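Pratmont Supply
Home | Floor Systems | Wall Base | Data Sheets | Contact
September -- posted by Sunil Uddin

Pludine 2 Floor Coating

Pludine 2 is a two-part epoxy coating for concrete floors in workshops, equipment rooms and storage areas. It cures to a gloss finish and is stocked in teal-gray, light gray and sand. One kit covers 68 square feet at the standard film thickness. Other colors are mixed to order and cannot be returned.

The slab must be clean, dry and free of old sealer. Grind or shot-blast, then vacuum twice with a canister machine. Dust left along the baseboard will show in the gloss. Mask door bottoms and trim before mixing -- pot life is short.
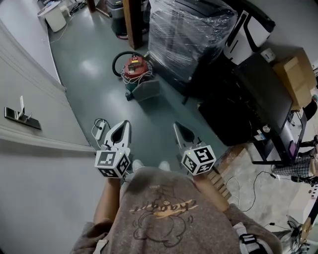 Foot traffic is allowed the next morning. Wait 5 days before rolling wheeled stands, crates or cabinets across the surface, and lift heavy equipment into position where possible. Stretch film can stay on stored items but should not lie flat on new coating.

Kits ship from the Jayasinghe warehouse, with 1,435 in stock at the last count. Stunent primer is sold separately and is required on slabs with no profile. For technical questions, ask for Jahangir Selvanayagam at the order desk.

This site uses cookies to remember your cart. Accept | Settings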